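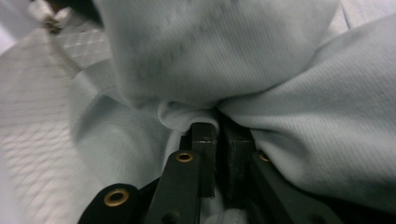 Punto gris azulado, uno de los tejidos del taller de arreglos.

Hola, Engelbert:

Te debía este informe desde hace días y por fin me siento con un café delante. Va un poco a mi manera, ya me conoces, pero los números están todos.

Empiezo por lo bueno. El taller de arreglos de Nirar tiene ya 27 personas apuntadas, y el grupo de la mañana se nos ha llenado del todo (¡con lista de espera!). En primavera me preocupaba que la gente viniera una vez a que le cosieran un botón y no volviera. Pues vuelven, y traen la bolsa de la hermana y de la vecina. Desde el último informe hemos arreglado 110 prendas, casi todo bajos, cremalleras y codos. Los abrigos los he dejado fuera de la cuenta, que van por el presupuesto de invierno.

El dinero: de la partida de material hemos gastado 1.551 euros. La mayor parte se fue en hilo, agujas de punta redonda para el punto y la revisión de las máquinas, que salió más cara de lo que te dije. El técnico de Sireck encontró dos motores con las escobillas gastadas y preferí cambiarlas ya. Te mando la factura aparte. El alquiler del local de Hinura sigue igual y está pagado hasta septiembre.

Lo que va más lento es el curso de patronaje. Quería haberlo arrancado ya y no he podido – la profesora que teníamos apalabrada se ha ido a trabajar a otra ciudad y la sustituta solo puede por las tardes, justo cuando la sala la usa el coro. Estoy negociando con ellos un cambio de hora. Si no sale, propongo mover el curso a Hinura y pagar los billetes de autobús de las alumnas, que sería poco dinero, pero necesito tu visto bueno porque no estaba previsto.

En las clases hemos dedicado mucho tiempo a los dobladillos de camiseta. Parece una tontería y es lo que más se resiste: el punto se ondula, la tela se estira bajo el prensatelas y acaba pareciendo una lechuga. Ahora empezamos todas con retales, bajando la presión del prensatelas y probando la aguja doble antes de tocar la prenda buena.

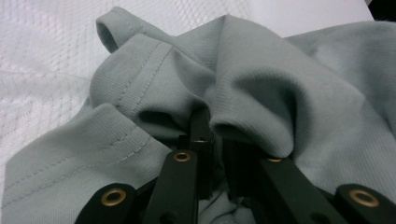
Dobladillo con dos filas paralelas de pespunte.

De Stöckli tengo noticias a medias. Nos ofrecen retales de fin de rollo gratis, aunque el transporte corre de nuestra cuenta y todavía no me han dicho cuánto pesa el lote. En cuanto lo sepa te paso el cálculo – no quiero decir que sí y encontrarme con un palé en la puerta.

Para el próximo periodo me falta que me confirmes dos cosas: lo de los autobuses y si puedo pasar lo que sobre de material a horas de profesora. Con lo segundo abriríamos otro grupo de mañana, y la lista de espera se quedaría casi a cero.

Un abrazo, y llámame cuando quieras a partir de las diez, que antes estoy abriendo el local.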